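Trimming hand-held gripper demos before you train on them
Posted September 2, 2021 by Bernardo Antunes

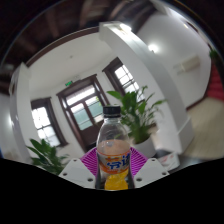
Bottle between the fingers, black cap clear of them. A frame from the middle of a demo.

I put off writing this page because trimming is the dullest part of learning from demonstration, and I hoped somebody would automate it before I had to explain it. We are now on the third release of Windach and I still trim by hand, so let's get on with it.

You need a folder of raw demos recorded with the hand-held gripper, the Windach scripts, and a chair you like.

Step 1. Sort before you cut

Our bottle set started at 3,019 clips. After sorting we had 1,182. The rest were duplicates, calibration waves, and a long run in which I carried the gripper to lunch. Run the sort script first and let it throw out anything with no finger movement at all. It is too generous, so skim what it keeps.

Step 2. Find the grasp

Scrub until the object is between both fingers, then step back until the first finger touches it. Mark that as CONTACT. With ribbed fingers like ours, watch the ribs. They usually start to shift before the gap looks closed, and if you wait for the gap you'll mark late every time.

Clear bottles are a nuisance. The background comes through the shoulder, highlights slide around as you move, and the edge you want is the one you can't find. Use the cap and the label for reference. On the bottle in the picture, the black cap and the orange edging on the label are far easier to follow than the plastic between them.

Step 3. Cut the front

Keep 90 frames before CONTACT. I tried keeping the full approach and the policy learned to dither, having been taught by an expert (me) who dithers. If the demo is shorter than that, keep all of it and don't pad. Padding with a repeated first frame teaches the arm to stand still, and it will be very good at it.

Step 4. Cut the back

Mark RELEASE when the fingers have let go, and keep 5 frames after that. People like to leave a long tail so they can admire the result. The policy doesn't need to admire anything.

Step 5. Leave the room alone

A wide lens brings in everything: doors, columns, lamps, plants. The temptation is to mask it all out. I did this for the Sondico set and lost a week. The masked model was fine until anything at all showed up past the mask, and then it went for the wrong side of the bottle. Mixed rooms with no masks worked better for us on the same task. Mask the black border if it bothers you and stop there.

Step 6. Check a handful

Play back twenty trimmed clips at double speed. If the grasp comes at wildly different moments, go back to Step 2 and be honest about how tired you were.

Known problems

The sort script chokes on file names with spaces. Rename them.

CONTACT marks made in the old Cardoso viewer are one frame off. Add one.

Exporting to Filel drops the finger width if you leave the units box blank. There is no warning. A fix is planned for October, as it was last year.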